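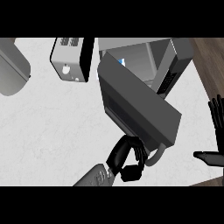

A gray microwave, door open, on a marble countertop.

I have read the Nalonbridge sign ordinance four times now, which is four more times than I ever planned to, and I can tell you that it contains the phrase "temporary expressive placard" and does not contain the phrase "yard sign." That's sort of how we ended up in court.

Let me back up. Three years ago the town council passed a set of rules for what you can stick in your own front lawn. Real estate signs could stay up until the house sold. Signs for a church supper or a school play got 30 days. Political signs got 12, and if yours was out on day 13, the fine was $200. I missed the vote. So did pretty much everybody, because it was tucked in behind a long discussion of storm drains (I went back and watched the recording, and the storm drains were the lively part).

Then came the fight over the Imitz property, the old factory lot out past the rail bridge. If you live here, you had an opinion about it. Half my street wanted apartments, half wanted a park, and the signs went up like dandelions. Fabbri, the hardware store on Main, put a hand-painted one in the strip of grass by its parking lot: LET US VOTE ON IMITZ. It stayed up well past its 12 days, and the town mailed a ticket.

Fabbri didn't pay. They hired a lawyer from the county seat and sued, and that's when I started sitting in on hearings with a notebook and a bag of pretzels I was not supposed to have.

I'm not a lawyer, but the argument is pretty easy to follow once you hear it out loud. The government is allowed to make rules about signs. It can say how big they are, how close to the road, whether they light up at night. Where it gets into trouble is when the rule depends on what the sign says. If an officer has to read your sign to figure out which deadline applies, then the town is sorting speech by subject, and judges take a very hard look at that. Fabbri's lawyer brought two signs to court, same size, same wooden stake. One was for a house sale and one was for a ballot measure. She set them side by side and asked how many days each one got. It was great! I nearly dropped the pretzels.

The town's side wasn't silly, though, and I want to be fair to it. Their attorney talked about clutter, and about drivers who can't see around a wall of plastic at the corner of Main and Third. I've nearly been hit at that corner. Old campaign signs do hang around until they're mush, too. But the judge kept coming back to the same question – why is a political sign more dangerous on day 13 than a real estate sign in its second month? I didn't hear much of an answer.

The ruling came down on a Wednesday, and it was short. The 12-day limit is out, the ticket is out, and the size and setback rules stay. The town could have appealed, and for a while it looked like it would. Then a petition showed up asking the council to drop it, with 747 signatures, a lot for a place where 200 people is a big turnout at a meeting. I signed it. I also know a few park people and a few apartment people who signed it on the same page, which I enjoyed.

So now there's a rewrite. The draft gives every temporary sign the same limit no matter what it says, and it borrows a good bit from the rules in Rurkivthorpe, where they went through all this before us. I have one gripe. The draft still makes you write your start date on the back of the sign, and I can't picture my neighbors doing that in permanent marker for a tag sale.

The hearing is in December, at seven in the evening, upstairs at town hall. Public comment is three minutes each. The Imitz lot is still empty, by the way, and that vote hasn't been scheduled.

READER COMMENTS

mainstreetmom
I got one of those tickets too and I PAID it. Do I get my $200 back? Seriously asking.

oldrailbridge
Good piece, but you skipped over the corner problem. Setback at Main and Third should be doubled. You can't see a thing turning left.

parkperson22
Signed on the same page as my brother-in-law. We are still not speaking about Imitz.

tagsale_queen
I will write the date on the back. I have the marker right here.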